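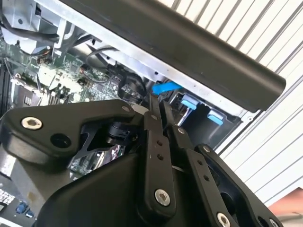 グリッパーと青いラッチ。手首カメラから見るとこんな感じです。

24/02/2025

いやー、やらかしました。今日は失敗の話です。

うちの作業場でやっているデスクトップPCの分解テスト、青いラッチを指で押してドライブを外す、という動作をずっと詰めていたんですが、連続運転に入れたとたんに保護停止の嵐。300サイクルの予定が、70回目でピタッと止まりました。エラーは「把持力超過」。え、そんなに強く握ってないよ?と思いながらリセットして再開したら、10回もたずにまた停止。うーん。

最初に疑ったのは力センサーのゼロ点です。朝と昼で値がずれるのは前からあったし、どうせまたこれでしょ、と取り直して再開。ダメ。次にラッチの位置ずれを疑って、ケースの固定をやり直して座標も教え直して、これもダメ。この時点でお昼ごはんを食べそこねています(カップ麺にお湯まで入れたのに……)。

で、困ってNercombeのShahab Aminiさんにログを送ったら、すぐ返事が来ました。「電源を落として、指のリンクを手で動かしてみて」とのこと。やってみたら、片側だけ途中でコリッと引っかかるんです! モーターの電流もちょうどその角度で跳ねていて、ソフトはそれを「強く握りすぎ」と判定していたわけですね。センサーさん、疑ってごめん。

原因はリンクのピボットのねじでした。7月に指を交換したとき、私が緩み止めを塗らずに組んでいたみたいで、振動で少しずつ出てきて隣の部品に当たっていたんです。当時の作業メモを見返したら「あとで塗る」と書いてありました。塗ってないじゃん、自分。

それと、反省点がもうひとつ。最初の停止のあと、私、原因がわからないままリセットボタンを押しているんですよね。しかも2回目は、ケースの中のケーブルをよけようとして、電源を入れたまま手を突っ込みかけました。Cavelのコントローラーは保護停止中でもモーターの電源は生きているので、これは普通に危ないです。Magañaさんにも話したらしっかり怒られました。はい、すみません。

というわけで、作業場のルールを変えました。
・保護停止が出たら、リセットの前にログを保存する
・同じエラーが2回続いたらその日は連続運転をやめる
・ケースの中に手を入れるときは必ず主電源を切って、札をかける

ねじは全部外して清掃して、緩み止めを塗ってトルク管理で締め直しました。合いマークも入れたので、次は目で見てわかるはず。硬化待ちで今日は動かせないのがもどかしい!

明日はGunditton式の低速モード(勝手にそう呼んでいるだけで、速度を落として1動作ずつ確認するやつです)から始めて、問題なければもう一度300サイクルに挑戦します。結果はまた書きますね。カップ麺は伸びきっていましたが食べました。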